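September 10, 2018

Folding table, cloth day. I spent most of the morning on the sorting rule, which sounds grander than it is. We have a bag of mixed cloths from the Tovo shelf and I want them to go from heap to folded stack without me stopping every minute to wonder which heap a thing belongs to. So: plain cloths first, patterned ones after, anything with a torn hem goes straight to rags (don't try to save it, I tried, it's a waste of thread).

Fold is still the Plema fold, in half the long way, in half again, then thirds. I did try the Samonte roll on a few and they look lovely for as long as you don't touch them. Then you pull one out and the whole row goes! Back to thirds.

Shelf label says 398, bag tag says 2000, and I have no idea which of those is the lot number. If you wrote either one, please come and tell me. I've put both in the log for now with a question mark.

The seam between the table boards bugs me more than it should. I ran my hand along it and a thin cloth catches if you drag it straight across, so lift it over or work on the near board. Sanding would fix it. Maybe in January when the bench is free, along with everything else I've promised to do in January.

Other thing, and this one's on me: I keep shoving unfolded stuff to the far corner "for later" and then it's four o'clock and later has arrived. The new plan is 2 heaps at most on the table, and the corner gets cleared before lunch. We'll see how long I stick to it.

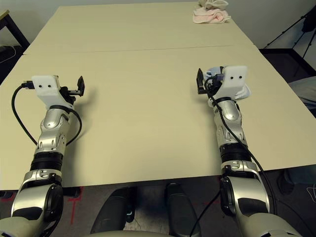
Cloth table, pink and white heap still in the far corner.

The light blue and white one needs a proper fold too, it's all crumpled. I'll do it with the pink and white lot so the colors stay together.

Still to do: 4 cloths to re-hem for Irkidness, find the good scissors, wipe down the boards, ask about a second bag. Iron is on the high shelf, cord wrapped, and please leave it wrapped.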